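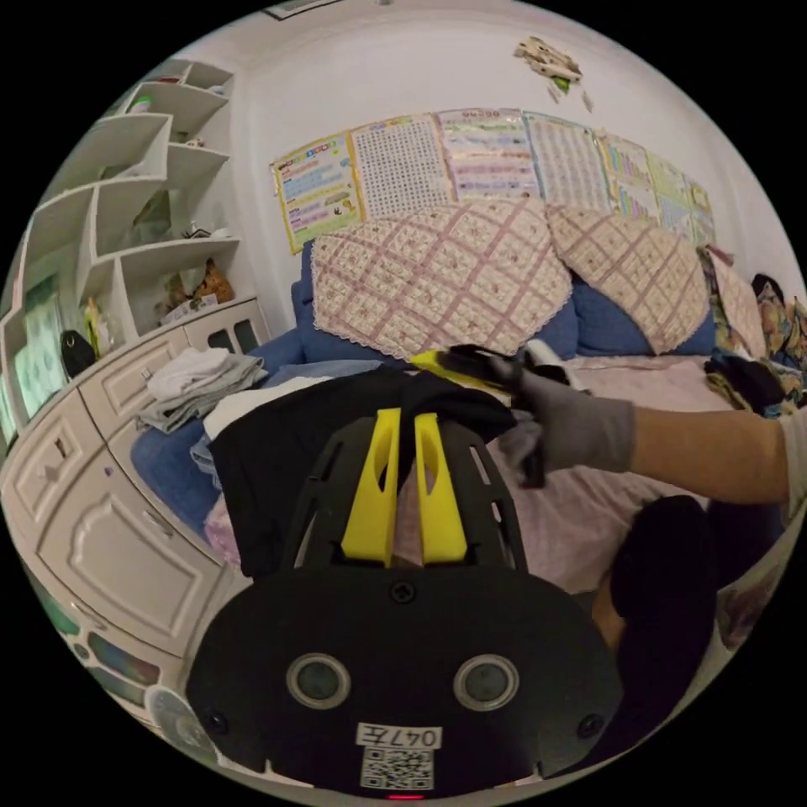

Slide 1. Laundry by hand: what are we paying for?

Thanks for having me. Svenja Frei asked for something upbeat to start the afternoon. I said I'd try. Wait for the laugh, move on if there isn't one.

I'm going to talk about showing a robot a task, either by doing it yourself with a gripper in your hand or by driving an arm from a desk. I've spent a good part of this year on both, and I'm less sure of the whole business than I was in February.

Point at the yellow fingers. They have hold of a black garment. The gloved hand has a separate dark piece, folded. Ask the room: which of those two is doing the hard part? Let them argue for a minute. My own view is that you can't tell from one picture, and I'm not convinced the training set can always tell either.

Slide 2. The pitch

The claim, as Rirkico's sales deck puts it: anyone can teach, in any home, with no robot present. Fine. I accept the "no robot present" bit. It does make collection cheap and it gets you out of the lab. Real bedrooms have patterned pillows and heaps of clothes in the corner, and our lab table in Boneck had a gray mat.

I don't accept "anyone." Letay Gebremichael ran our first batch, 200 demonstrations of picking up and folding a shirt. Same instructions to all 6 people. They folded in six different ways. Two of them used the free hand to flatten the cloth every time, which no one had told them not to do.

(If Cyrill is in the room, he will say this is diversity and diversity is good. Let him. Then ask him what the one-armed robot does when it reaches the flattening step.)

Slide 3. Remote control

Same shirt, same fold, driven from a desk at Sonbridge. 80 demonstrations kept. Slow, tiring, ugly to watch. Operators dropped the sleeve a lot and you could hear them swearing through the wall.

But every motion in that set is one the arm can make. Nobody's knee leans on the mattress to hold things still. No second hand sneaks in. I keep coming back to this.

Don't oversell it. Remote operators get timid. They hover over the cloth for ages before closing the fingers, and the policy learned to hover too. Play the clip here if the projector's sound is off.

Slide 4. Counting

We have 578 demonstrations in total if you believe the spreadsheet. I'd like people to stop quoting that number. Ask instead:
- How many show the gripper doing the step that matters?
- How many have a free hand helping, and is that marked anywhere?
- Who decided a fold was good enough to keep?

On the last one, the answer for us was Alois Thaler, by eye, over a couple of evenings. He has high standards, but they were never written down.

Slide 5. What I'd want before the next round

Tag the helping hand. Give me a small matched set, same garment by hand and by remote, before anybody buys more grippers. Test on a bed that wasn't used for collection. Hannelore Hämmerli at Lehner has offered a spare room for that, and I'd like to say yes this week.

Also a list of failures that we keep, please. At present a bad fold gets deleted and the set looks better than the folding was.

Questions. If someone asks whether it works: sometimes, on T-shirts. If they ask about fitted sheets, say no and take the next one.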